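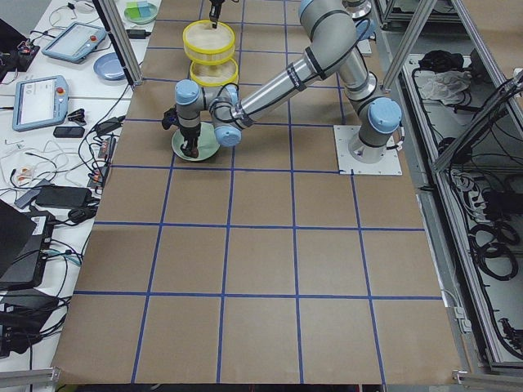 Drasolach to Take Over Hosting of 2,804 Personal Journals from Grarutari

5 min read

STOTTHORPE, November – Drasolach, a hosting service for personal and family blogs, will assume hosting of 2,804 journals currently kept on Grarutari. The transfer covers all public and private entries, photographs, reader comments and subscriber lists attached to those journals. Grarutari will stop accepting new sign-ups when the first group of journals is moved and will close its editor when the last group is complete.

The two services have agreed that no journal will be moved without a confirmed instruction from its author. Authors will receive a notice by email and a second notice inside the Grarutari dashboard. Each notice contains a transfer code that is valid for 73 days. An author who enters the code on the Drasolach site is placed in the next available group. An author who declines, or who takes no action before the code expires, will be sent a download link for a complete copy of the journal, and the public pages will be replaced with a plain notice giving the date of the last entry.

Scope of the transfer

Most of the journals are daily or near-daily accounts of home life, work, pets, children, meals and travel. Many were started as a way to keep distant relatives informed and have a small, stable readership. The average journal in the transfer has 27 regular subscribers. Drasolach has set its import rules with this kind of journal in mind and has given priority to three items that Grarutari authors raised in writing during the planning period: original entry dates, comment threads and private entries.

Original dates and times will be kept as recorded, including the time zone in use when the entry was posted. Entries that were backdated by the author will keep the backdated value for display. The true posting time will be stored separately and will be visible only to the author.

Comment threads will be imported in full, with reply order intact. Commenters who had a Grarutari account will appear under the same display name, but the name will not link to a profile unless the commenter also opens a Drasolach account. Email addresses of commenters will not be shown to anyone, including the author of the journal.

Private entries will be imported as private. Entries shared with a named list, such as "family" or "college friends," will be imported with the list attached. Members of a list will be asked to confirm their address once before they can open a shared entry on the new service.

"The largest share of the work has been in the lists," said Rohani Nasution, head of data operations at Drasolach. "An author may have made a list for grandparents in one year and a second list with nearly the same name in the next. We do not merge them. If there are two lists on the old service, there will be two on the new one, and the author can combine them later."

Eder import tool

The journals will be moved with Eder, an import tool written by Drasolach. Version 2 of Eder reads the Grarutari export format directly and does not require authors to prepare or convert any files. The tool runs in three passes. The first reads text and dates. The second copies photographs at the size at which they were uploaded. The third rebuilds links between entries, so that a link to an older post on the same journal points to that post at its new address.

After the third pass, Eder produces a report for the author. The report lists any entry in which the imported text differs from the source, any photograph that could not be read, and any link that points to a page no longer on either service. The author may accept the import, ask for it to be run again, or cancel it. Canceling removes the imported copy from Drasolach and leaves the Grarutari copy in place until the editor closes.

Known limits of version 2 are as follows:

- Mood icons are imported as words. An entry marked with the "tired" icon will show the word "tired" below the title.
- Custom page backgrounds are not imported. Journals will open in the standard Drasolach layout, and the author may choose another.
- Background music players are removed.
- Visitor counters stop at their last value and are shown as a line of text in the journal's footer if the author selects that option.
- Polls are imported as closed, with final results.

Addresses and feeds

Old Grarutari addresses will be redirected to the matching page on Drasolach for every journal that is transferred. The redirect applies to individual entries as well as to the front page. Readers who follow a journal through a feed reader do not need to change their settings. Readers who receive entries by email will get one message from the new sending address before the first entry is delivered, and may unsubscribe from that message.

Authors using their own domain name will need to update one record with their domain provider. Instructions are included in the transfer notice. Until the record is changed, the domain will continue to show the Grarutari copy of the journal, with posting disabled.

Cost to authors

Journals in the transfer will be placed on the Drasolach household plan without charge for the first year. Authors who paid Grarutari in advance will have the unused period added to the end of that year. No card details are being passed between the two services.

"I kept my own journal on Grarutari before I ran it, and it is in the same queue as the others," said Ambros Strebel, director of Grarutari. "We did not have the staff to keep the editor secure for much longer. I wanted the entries to go somewhere that would leave them alone."

Schedule

The first group will be moved on a Sunday in November, starting at 6 a.m. Posting and commenting will be paused for journals in the group while the import runs. Public pages will stay readable. Later groups will follow weekly, also on Sundays, and each author will be told the date in advance. Authors are advised to save any unfinished drafts before the pause begins. Saved drafts are included in the transfer, but text left open in the editor is not.

Questions about a transfer code should be sent through the help form on the Grarutari dashboard. Questions about a completed import should be sent to Drasolach support, with the report number given at the top of the Eder report.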